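Print this message | E-mail to a friend | 2 comments

Re: [teleop] Demo count for the gear plate task

28th May, Culunau list member wrote:
> At Grinbridge we stopped at 40 demos. Is more worth it?

For us, yes. We kept 71 of 146 teleoperated runs. Most rejects were operator hesitation.

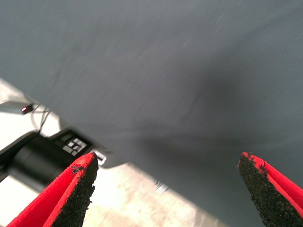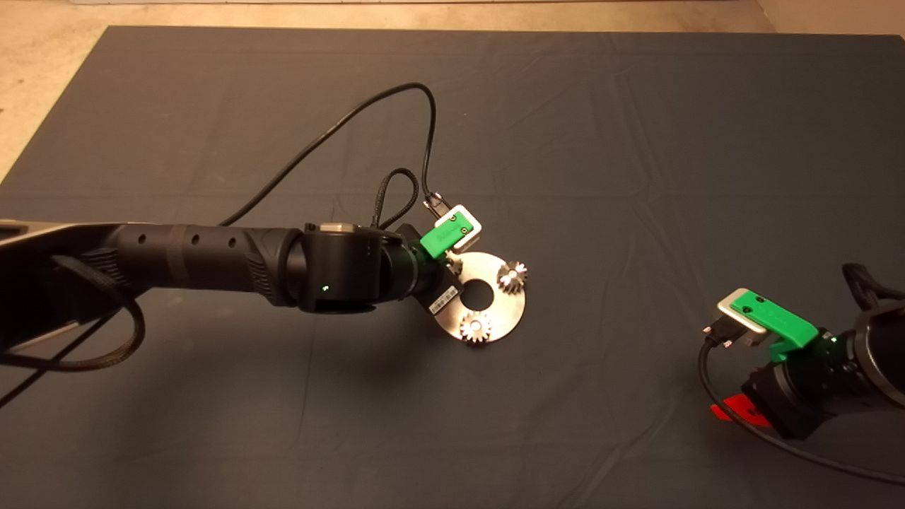
Trim idle time at the start of each run before training. Log both arms, even when one only waits. Resample joint data to the video clock.

Sign up for the list newsletter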